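Keeping the Cue Points: Tudor Pană on Vik

Vik is a command-line tool that moves playlists, cue points and loop markers between music library programs. It started as a single Python script and is now a Rust program with two maintainers, Tudor Pană and Pui-shan Yang. Version 2 came out with a rewritten storage layer and a new matching step. I spoke with Pană by phone, and Yang answered some follow-up questions by email. The text has been edited for length.

Pană did not set out to write a converter. He wanted a checker. His own library had been through three programs and two laptops, and the play counts no longer agreed with anything. "I wrote a script that read two exports and printed the differences," he says. "The output was long enough that printing it was no use. So the next step was to have the script fix the easy ones."

The easy ones were path changes. A track is moved to another drive, the library still points at the old location, and the program marks it as missing. Most software offers a relocate function that searches by file name. Pană's objection to this is that file names repeat. "If you have 11 files called 01 Intro, then a search by name gives you 11 candidates and a program that picks the first one. The cue points go onto the wrong track and you don't find out until you load it."

Vik matches in stages. It compares the full path first, then file size and duration together, then a hash of the decoded audio. The hash is computed on decoded samples so that a change to the tags does not change the result. A track that fails all stages goes into a report file and is left alone. Pană is firm on this last part. There is no option to guess.

The hash was the work of Yang, who joined after filing a bug. Her library had 806 tracks that Vik listed as changed on every run. The cause was a tag editor that rewrote the header padding each time it opened a file, so the file size never stayed the same. "The old version hashed the whole file," she writes. "That is correct if you care about the file. I cared about the music in the file." Her first patch skipped the header by looking for the start of the audio frames. It worked for MP3 and failed for most other containers, and she replaced it with full decoding two months later.

Full decoding is slow. On Yang's machine the first scan took most of a night. Later scans use a cache keyed on path, size and modification time, and only files that differ are decoded again. The cache is a SQLite database stored next to the config file. Pană wanted it in the system cache directory, where other programs put such things. Yang pointed out that cleanup tools empty that directory, and that nobody would thank them for a second overnight scan. Her version was merged.

I asked about timing offsets, which are the most common complaint in the issue tracker. Two programs can read the same MP3 and disagree on where it begins. Encoders add a short stretch of silence at the start of a file and record its length in a header. Some decoders honor the header and trim the silence, and some do not. A cue point placed on a beat in one program then lands a few milliseconds away from it in the other.

"People call it drift, but it is constant," Pană says. "Drift would get worse along the track. This is the same error at every cue point, so you can correct it if you know which decoder wrote the value." Vik keeps a table of known decoders and their behavior. The table was built by I-hsuan Man, who generated test files containing a single click and loaded them by hand into each program she could get a license or a trial for. There were 609 files in the set. She has since automated part of the job, but two of the programs have no scripting interface and still need a person to read the number off the waveform display.

Beat grids are a separate problem. Some programs store one anchor and one tempo. Others store a list of anchors, each with its own tempo, for recordings where the drummer speeds up. Going from the simple form to the detailed one is trivial. In the other direction there is nothing correct to write. Version 1 wrote the first anchor and dropped the rest without a message. Version 2 writes the first anchor, logs a warning and keeps the full grid in a sidecar file, which it reads back if the library is converted again.

"That was a design error in version 1 and it was mine," Pană says. "A converter that loses data has to say so."

The sidecar format is called Collach. It is a line-based text format with one record per track, sorted by hash, so that it can be kept under version control and compared with ordinary tools. Yang would have preferred JSON. Pană argued that a merge conflict in JSON is unpleasant to repair by hand. A third contributor, Pak-hei Liao, wrote parsers for both and timed them. The difference was too small to matter, and the line format stayed because the code for it was already in place.

Liao also maintains the Windows build. Most of his bug reports concern paths: drive letters that change, network shares that are listed under two names, and accented characters that are encoded one way on macOS and another way on everything else. Vik normalizes all paths to composed form before comparing them and writes back whichever form the target program used in its own export. "It took one afternoon to write the normalization," Pană says, "and much longer to find every place where we had forgotten to call it."

Testing is done against exported libraries that users have agreed to share. Shih-chieh Tam, who looks after the test server, strips artist names and titles before the files are added to the repository. The server is a small desktop machine at Coltness, the shared office where Tam rents a desk. It runs the full suite on each merge and the short suite on each push. Tam has asked several times for the full suite to be made faster. Pană's answer is that the slow tests are the ones that have caught regressions.

There is no graphical interface. A request for one is the oldest open issue. A fork named Dendton adds a window with a file picker and a progress bar, and Pană recommends it to anyone who asks. He does not plan to merge it. The fork calls Vik as a subprocess and parses its output, which means the text of the log messages has become an interface that other software depends on. After a reworded warning broke the fork, Yang added a flag for machine-readable output and froze its format.

What Pană would like next is two-way sync. At present Vik reads from one library and writes to another, and the target is overwritten. Sync would need a record of the last common state, so that a cue point deleted on one side is not restored from the other. The Collach file could serve as that record. He has a branch in which this works for playlists and does not yet work for folders of playlists, where a rename and a move can look the same. He expects to have something ready for testers in September.

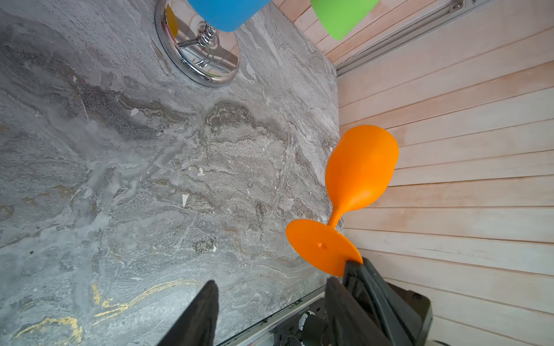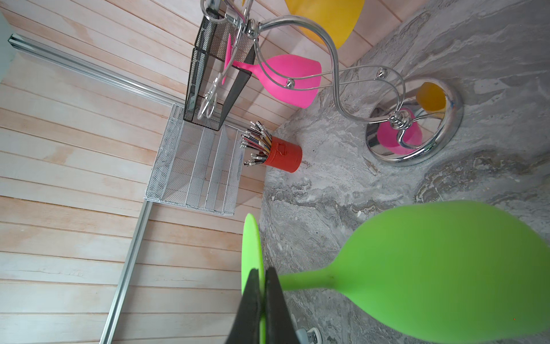

Issue 11, page 2

My last question was about backups. Vik copies the target library before the first write and keeps the two most recent copies. Pană considers this a minimum. "Copy the library folder somewhere else before you run any converter, including mine," he says. "Then open the copy and check that it loads. A copy you haven't opened may not be complete."

Vik is available as source code and as builds for Linux, macOS and Windows. The decoder table is distributed as a separate file and can be updated without reinstalling the program. Corrections to it should be sent with the test file, the program version and the offset in samples.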